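**Brukix 0.9 planner branch is merged** – short version for those who skipped the March call.

Eresau's two-arm work now runs on the new trajectory planner from end to end in simulation. Same bench model as before, two arms, trays, one curved white part. Hardware comes later, see the bottom.
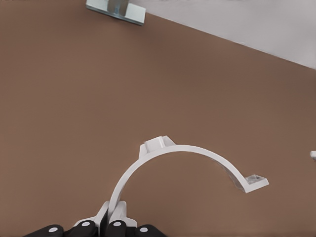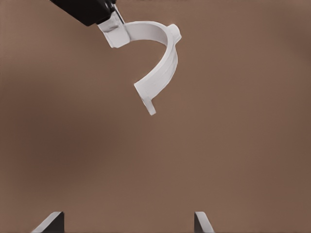
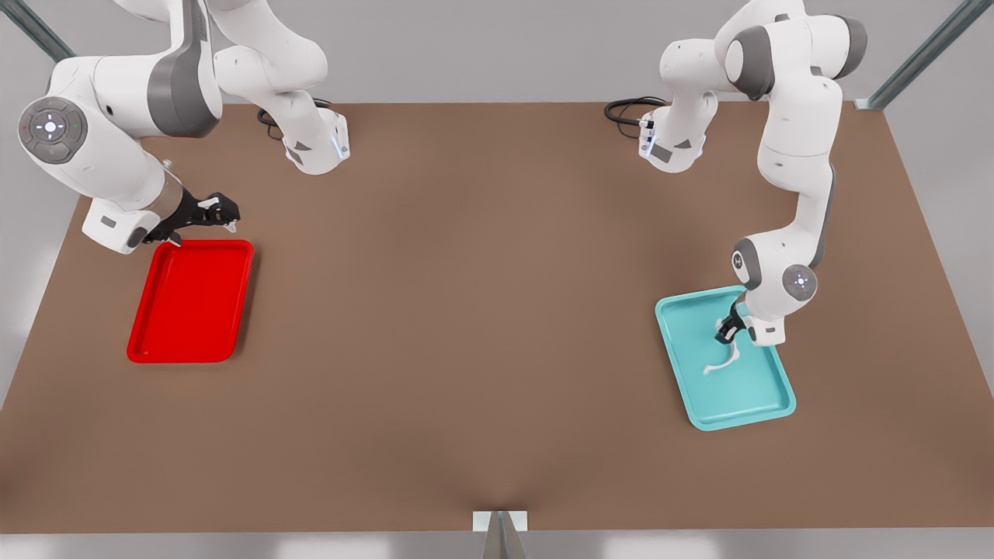

Simulator renders, all three.

## What changed

The old planner treated each arm as its own problem and then checked for collisions afterwards. Fine for single picks. Bad for handovers, where it would stall, back off, replan, stall again. The new one plans both arms in a single pass and only splits them when the paths are well clear of each other.

Other bits in the merge:

- Grasp poses are stored relative to the part, so moving a tray no longer means re-teaching anything
- Gripper width is now a planned variable. It used to be a fixed open/close command with a sleep after it (yes, really)
- Wrist views and the overhead view share one clock. Timestamps used to drift on long runs and the perception node would happily match a pose to the wrong image
- Contact friction for the white part is a config value, no more digging through the scene file to find it

Celeste Paredes wrote most of the planner and did the merge herself, over a very long evening. "I wanted the arms to stop being polite to each other," she said. "They would both wait. You'd look at the log and it was just two processes yielding for 20 seconds."

## Numbers

The regression suite is 521 simulated episodes, randomized tray angle and part pose. Old planner finished 77 percent of them inside the time limit. New one finishes 90. Most of the remaining failures are perception and not planning – the pose estimate flips the curved part end for end when the gripper hides one side of it. Paredes has a fix half written that keeps the last good estimate while the part is held. Not in this release.

Planning time per episode went up a little on the slower build machine. No one on the team seems bothered, but if you are running it on a laptop you will notice. There's a flag, `--coarse-first`, that gets some of it back at the cost of uglier paths.

## Who gets it

Justholm has been on the branch for a while already and switches to the tagged build this month. Mapplebeck is holding off until the teleop recorder is ported, since their operators still save demos in the old format and the converter drops gripper width. That's a known problem, ticket is open, please dont file another one.

If you have local patches against the collision checker they will not apply. The file is gone. Most of what it did lives in the joint planner now, and the margin settings moved to the main config under `clearance`. Defaults are the same as before.

## Hardware

Not yet. The real bench needs its calibration redone first and the emergency stop logic has to be retested against the new controller loop, which runs at a diffrent rate. Paredes wants slow single-arm moves first, then both arms with nothing in the grippers, then the part. No date on any of it.

Release notes are in the repo next to the tag. Migration guide is a draft, and the section on custom grippers is still blank. Questions go to the planner channel, Celeste is reading it in the mornings until 11.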